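Progress report, Wandanura Community Pantry
August 18, 2019
To: Fodor Fund, small grants
From: Gergely Farkas

Sorry this is short, delivery day tomorrow and I'm writing between phone calls.

Where we are. Second half of the grant period. 851 households on the books as of Friday. Target in the application was lower than that so we're ahead, but the growth came all at once in early summer when school lunches stopped and we were not really ready for it. Two Saturdays we ran out of canned protein before noon. Fixed now by ordering a week earlier.

Money. Of the cold storage line we have 2,000 dollars left. Walk-in cooler is in, inspected, running. The remaining amount was meant for shelving inside the cooler and I'd like to ask to move part of it to produce handling instead, see below. Everything else on budget except gas for the van, over a little. Receipts coming in a separate email.

Produce. Best news of the quarter. 13 farms and backyard growers now dropping off, most of them through the Stomance farmers market, which lets us collect what's unsold at closing. Lots of squash. Too much squash, to be fair.
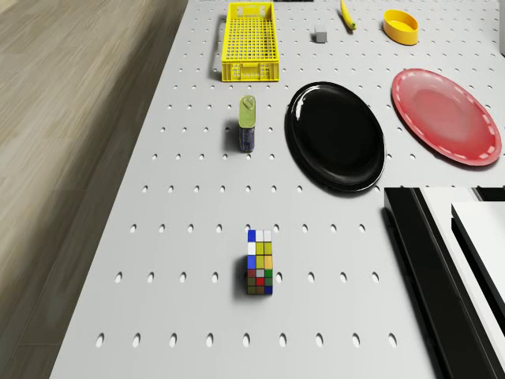 Handling is the weak spot. Growers bring things in whatever they have, grocery bags, banana boxes, a dog food sack once. It doesn't stack and the stuff at the bottom gets crushed, so we lose tomatoes and peaches every single week. What we want is one standard container for all of them, an open-topped plastic crate like the yellow one, with slotted sides and a grid floor so air gets through and they can be hosed out. Asking for 39 to start, three per grower. Quote requested from two suppliers, only one has answered so far. If the fund is OK with the change I can order the same day.

Home delivery. Slower than planned. Lost a driver in June, found another, then the van needed a new alternator. Back to the full route since the end of July. The Firnness apartments are the biggest stop and the elevator there is still out, so we carry everything up and it eats most of the afternoon. Have written to the building manager twice.

Cooking classes. Only held half of them. The church kitchen was being repainted and then our instructor was away. Rest are rescheduled for after school starts, evenings, with child care in the next room. Sign-up sheet is filling up better then the spring one did.

What's next. Holiday box sign-ups open in October. Need a decision before then on whether we keep the cap per family or drop it, board is split. Also want to get the intake form translated, the Spanish version is done but has not been checked by anyone yet.

From you I need: a yes or no on moving the shelving money, and the right form for the final report, the link in your letter goes to last year's.

Call me any time after three, mornings I'm usually in the cooler and don't hear the phone.

Gergely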